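Home | Set-up | Recording | Upload | Help

Pladon Collection Guide, Section 6: Clearing a Table
Last updated: 17 Apr 2024

I like this task best (so much crinkly stuff!), so let's go.

1. Pile cans, wrappers and cartons on the table.
2. Open both grippers before you reach in.

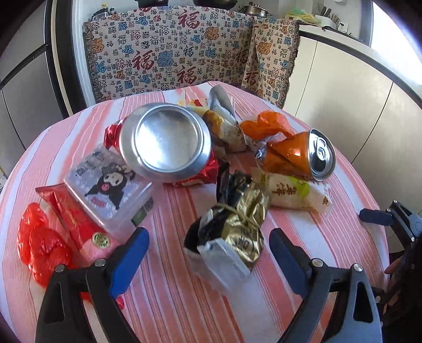
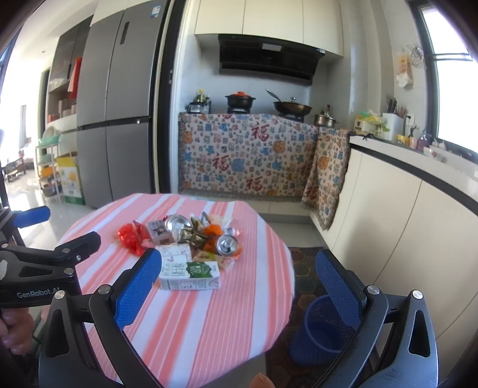
Şimşekoğlu wrote back that soft wrappers need a slower squeeze than cans, and I agree.

3. Pick one item per grab.
4. Stop at 20 grabs, then mix up the pile.

Caution: keep fingers clear of the hinges!

Note: I keep my fumbles in. The model learns from those too.

Related
- Section 5: Pairing Grippers
- Section 8: Uploading to Cleltham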